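Trurnix hand gripper kit, worth the money for a small shop?

Forum index » Automation on a budget » Kits and services

kornel_o
I run a two-person packing and repair business and I keep getting mail from Trurnix about their hand-held gripper kit. You carry it around, do your normal chores with it, send in the recordings, and they send back a trained "skill" for whatever arm you own. We have a MacPherson arm that has been bolted to the same bench since March and does one job. The pitch is that 353 recordings of one chore is enough. Has anyone here paid for this and gotten something useful back? I don't want the brochure version. I read the brochure.
Kornél Orbán

penny_bench
Paid for it, used it, sent it back. To be fair to them, the refund came without a fight.

My trouble was the word "skill." What I got was something that would pick up one kind of object from one part of one table, under my lamps, with my arm in the spot where I told them it would be. Move the table a hand's width and it reached for where the thing used to be. Their support person said I should have varied my recordings more. The manual has one line about that, on page 14, under "Tips."

dual_shield
Page 14 is the whole product as far as I'm concerned. If you record the same motion over and over on a clean bench, you get an arm that likes a clean bench. It's the same with every vendor in this line. I wouldn't hang that on Trurnix alone.

penny_bench
I'd hang it on whoever took my money and put it on page 14.

N_Barrios
I've had the kit on trial and I'm still undecided, so here's where I am. I'm using it on my own desk at home, mess and all, because that's closer to what our returns table looks like than anything in their videos. The chore is putting small desk items back where they go. Mouse to the pad, pen to the holder, that kind of thing.

The gripper itself is decent. The ribbed purple fingers give a little when you squeeze, and I haven't dropped much. My wrist complains after a long session, and the trigger has a dead spot at the start of its travel that I've learned to squeeze past. The view is very wide, so you get most of the room whether you want it or not.

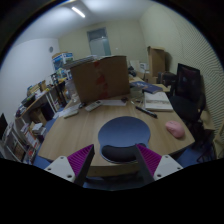

My desk through the gripper, mouse and pen both off the pad.

What bothers me is what I'm being asked to believe about all the stuff behind the mouse. Their sales guy says the clutter "makes the model robust." Maybe. It could just as well learn that the mouse is the pink thing off to one side of a big cardboard box with red tape on it. Then I throw out the box and it's lost. I asked him which it would be and he sent me a link to the same page I'd gotten the kit from.
Nicanor Barrios

dual_shield
Easy enough to test. Record half of them with the carton there and half with it gone, then swap the mouse for a black one. If the skill falls over on the black mouse, you have your answer.

N_Barrios
That's the plan. The trial only includes 5 uploads before they want a card number, so I'm being stingy about what goes in each one. Does anybody know if an upload is one recording or a batch?

penny_bench
Batch. But there's a size cap, and if a batch goes over, it fails at the very end. I lost an evening to that.

oldsolder
I'll take the other side, as it seems somebody has to. We used the kit at work for loading a tester. Same tray every time, same parts, same height. It runs all day and I barely think about it. Before that we had a contractor quote us for hand programming and the number was silly. For a boring repeat job the thing earns its keep. I think people buy it for the messy desk and then get mad that it's a messy desk.

kornel_o
If it's the same tray, same parts and same height, why did you need recordings at all? I can teach my arm fixed points in an afternoon.

oldsolder
Because the parts don't sit the same in the tray. Some lean. Fixed points missed the leaning ones and somebody had to stand there. You could solve it with a better tray, sure. We'd been promised a better tray for a long time.

penny_bench
So the honest ad is "cheaper than a better tray."

oldsolder
For us it was, yes. I'd put that on the box.

trayliner
Has anyone compared it with the Ekance service? They don't sell you a gripper. They lend one, and a person comes out for the first session and tells you what you're doing wrong. We looked at both. Ekance costs more up front, but the visit is in the price. With Trurnix the help is a chat window.

dual_shield
Did you go with Ekance?

trayliner
No. They wanted to keep a copy of everything we recorded and "use it to improve the service." Our customer list hangs on the wall next to the bench. I asked if Trurnix does the same and got a very long answer that didn't have a yes or a no in it.

N_Barrios
Glad you raised this. I went back through the trial terms. Section 3 says they may "retain footage for quality purposes" and there's no time limit on it. With a lens that wide, footage means my papers, the boxes, the door, the works. I wrote and asked for deletion after the trial. No reply so far.

kornel_o
That alone might settle it for me. We have other people's repair slips lying out all day.

oldsolder
Put the slips in a drawer while you record? We turned the tester so its back was to a blank wall. Took no time at all.

kornel_o
And then it has learned a bench with no slips and a blank wall, and I go back to working with slips on the bench. I thought the whole pitch was that I do my normal work with the thing in my hand.

dual_shield
He's got you there.

oldsolder
A bit. I still think you're asking it to be smarter than you need. What's the chore, anyway? You never said.

kornel_o
Taking small returned items off a table and putting them in the right bin. Chargers, remotes, earphones, whatever shows up. No two alike.

penny_bench
Oh, then no. Save your money. Mine couldn't cope with the same tape dispenser in a different color.

oldsolder
Yeah, okay. For that I wouldn't either. Not on their numbers. Remotes maybe, if they come in one at a time.

trayliner
Ask them for a trial run on your own table with your own junk, with you choosing the items that morning. Penton did this for a friend's shop with a completely different system and the salesman packed up early. If Trurnix says no to that, I'd stop reading their mail.

kornel_o
Sent them just that, word for word, plus the question about keeping footage. I asked for a yes or no on both.

N_Barrios
Update from me. First batch is in, mouse only, carton in place for all of it. Their page says "processing" and gives no time. I'll do the second batch with the carton gone and a different mouse and post both results here, good or bad. Still no answer about deletion.

penny_bench
Keep the batch under the cap!

kornel_o
Reply from Trurnix, January 29, 2024. They would be "happy to discuss an on-site evaluation" for a fee, to be taken off the price if I buy. On the footage they sent me the terms. I wrote back that I had the terms and asked again. Not buying for now, but I'll wait to see Nicanor's second batch before I throw out the quote.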